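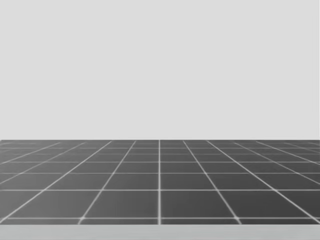

According to El Khatib, the packing bench at Salstead should have been modelled only after the staff who work at it had been asked what they would hand over, and the order of work was changed on that advice. The comment was received during the first review and applies to every release since.

Bitano Bench Simulation Data
README for release 2

Purpose
The data set supports the planned introduction of two-armed handling at the Salstead packing bench. It is meant for site managers, staff representatives and engineers at Estbridge. All material is computer-rendered. No employee was recorded.

Contents
The release holds 857 training runs and 40 test runs. Each run has its own folder with rendered views, joint positions and a short task note. Views differ in what they take in: some show only the floor grid, others the bench with a red ball and a small red-and-white box.

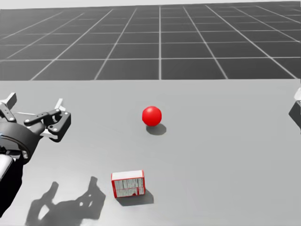 Changes to duties
Under the plan, repeated lifting of small items passes to the arms. Bench staff keep inspection, labelling and the handling of damaged goods, and take on two new duties: clearing stoppages and approving a restart. Training for both is given in paid hours. Present grades are kept for the length of the trial.

Staff may stop the arms at any time without giving a reason. Stoppages are logged by bench and shift, never by name.

Gripper views
Close views from behind the gripper are supplied for teaching staff the names of the links, pins and fingertips before they attend the bench.
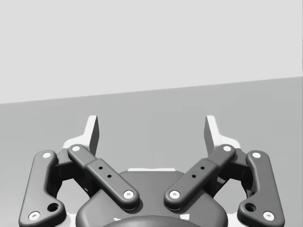

Page last changed: 21 February 2024

Known limits
Noise, glare and floor traffic are not modelled. The runs should not be used to set staffing levels or target rates.

Use
Copies may be made within Bitano and Estbridge for planning and training. Errors should be reported to the Salstead site office, quoting the run number.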